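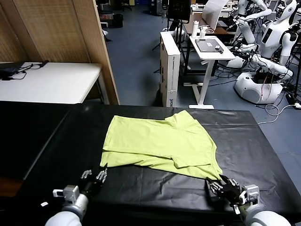 Corner grasp on the right, left hand still open. Jivach folding bench, 27 October 2021.

Visit report: cloth handling at Jivach

The Jivach open afternoon was split into short sessions on separate pieces of work. I went for the folding work, listed in the programme under its project name, Vuvumance, and stayed with it for most of the time. What follows is from my notes and from the two-page handout. I have left out the introductory talk, which covered funding and building access.

The problem

A two-armed robot has to take a T-shirt from a spread state on a table to a folded strip and then to a compact fold. Most published methods treat this as a sequence of pick points: look at the cloth, choose two points, move, let go, look again. That works when the cloth stays where it is put. It does less well when the fabric is thin, or when part of the garment leaves the table top and its own weight starts to pull on the rest.

The group at Jivach argues that the weak step is the grasp itself. A camera at head height sees the top of the cloth well, but once the fingers close, the hand covers the very area that matters. Whether the fingers have one layer, two layers or none is hard to judge from the image. Their earlier controller, called Tagle, had no notion of this. It carried on with the fold whether it held the shirt or not, and a large share of its failures were folds made with one hand empty.

The method

The new controller keeps a running estimate of what each hand is holding. The estimate has four possible values: nothing, one layer, several layers, uncertain. It is produced by a small network which takes the head view, the finger opening and the motor current over the last moments before and after closing. The value is passed to the motion policy as an extra input, one per hand.

The policy is trained from demonstrations given by operators. The base set is 132 demonstrations, all on T-shirts, starting spread out or partly folded. Each recording is cut wherever a hand opens or closes, and each piece is labelled with the holding value for both hands. Labelling is done by a person watching the recording afterwards, with the later part of the recording available, so a grasp that slips two seconds later can be marked correctly at the start. I thought this the most useful idea of the afternoon. It costs little and gives the estimator a target that could not be obtained from the single moment of closing.

On top of that come the corrections. The policy is run, and when the operator judges that it is about to go wrong, the operator takes over, puts the cloth right and hands control back. Only the part under operator control is kept, together with a short lead-in. There are 101 of these in the current training set. A correction counts at double weight in training. The handout gives no reason for that figure, and when asked, the presenter said it had been set by hand and not tuned.
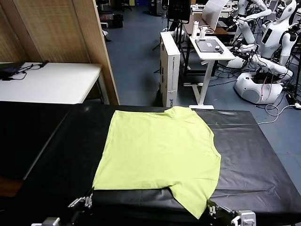
Ramil Dela Peña, asked about hems that hang over the near edge of the table, replied that they had first excluded such starts from training and regretted it. The policy learned to treat the table edge as the end of the shirt. It would take hold of the cloth at the edge and fold from there, with the rest trailing. Once hanging starts were put back in, the hands began to reach lower before closing. He added that the estimator is still at its worst in that area, as the fabric bunches and one layer can look like three.

There was some discussion of whether the table edge should be avoided altogether by pulling the shirt back first. The group tried a fixed pull-back motion and dropped it. It added time to every run and often disturbed a sleeve that had been lying flat. Where the operators pull back in the demonstrations, the policy may learn to do the same, but no separate rule is written for it.

Evaluation

The test protocol is plain and could be copied. There are 40 start states, each stored as a reference view. A person lays the shirt out by hand to match the stored view as closely as is practical, and the match is checked by overlay. Each controller gets one run per start state. A run is stopped at 90 seconds or when the shirt falls from the table. Success is judged from a top view against a template, with a tolerance on the outline, and then by a person for trapped sleeves.

Three controllers were compared: Tagle, the new policy without the holding estimate, and the new policy with it. The ordering was as one would expect. Tagle finished fewer than half of the runs. The new policy without the estimate did better, and the version with the estimate did better again, chiefly in runs where the first grasp was poor. Where the first grasp was good, the last two could not be separated. The handout says so directly, and I give the group credit for it.

The more telling table was the one on re-grasps. With the estimate switched on, the policy opened its fingers and tried again far more often. A fair part of those second attempts were not needed: the hand had hold of the cloth and let it go. This costs time, and most of the runs lost to the time limit were of this kind. The group regards this as a threshold problem. I am less sure. If the estimator cannot tell several layers from one at a bunched hem, moving the threshold will trade empty folds for wasted motion and leave the sum about the same.

The second comparison concerned the corrections. Removing them from training and keeping everything else the same brought the result back most of the way to the version without the estimate. So the estimate alone is of limited use. The policy has to have seen what to do once it knows a grasp has failed, and the base demonstrations contain few failures, as skilled operators make few.

The strip stage

The part I watched most closely was the lengthwise fold, in which the shirt is brought to a long strip and held at the two ends. Both hands must keep hold during the move, and their separation has to stay close to the length of the cloth. Too little and the middle sags into creases, too much and one end slips. The policy has no force sensor at the fingers. It gets motor current, which is noisy, and the holding value, which changes slowly. Tension is therefore controlled only as far as the demonstrations happened to contain it.

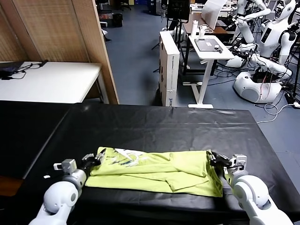

Jomar Malabanan disagreed that tension is the limit at this stage. In his view a strip held a little slack lies down well enough, and the template test forgives it. The costly error is a sleeve folded in at an angle, which is hard to undo once the body of the shirt is on top of it. He would sooner have more corrections covering sleeves than any new sensor. Asked how many more, he declined to guess.

I raised the matter of other garments. All training so far is on short-sleeved T-shirts. A trial with a long-sleeved top was mentioned but no figures were shown. A partner, Nakance, is to supply a set of garments in heavier cloth, with delivery planned for March, and the labelling scheme is to be reused without change. Whether four holding values are enough for a garment with buttons or a lined collar was left open.

Points noted for our own work

Labelling a grasp with knowledge of what came later is worth trying on our existing recordings. We have the finger opening logged for all of them and motor current for most.

The fixed set of start states with overlay matching is better than what we do now. Setting up takes a while for each run, and the operator should not know which controller is next. Jivach does not hide this at present.

Needless re-grasps should be reported beside the success rate. A single success figure hides them, except through the time limit.

I have asked for the re-grasp table split by start state, as the hanging starts and the flat starts are pooled in the handout. Ramil Dela Peña has agreed to send it once the labels have been checked. A copy of the handout is in the group folder.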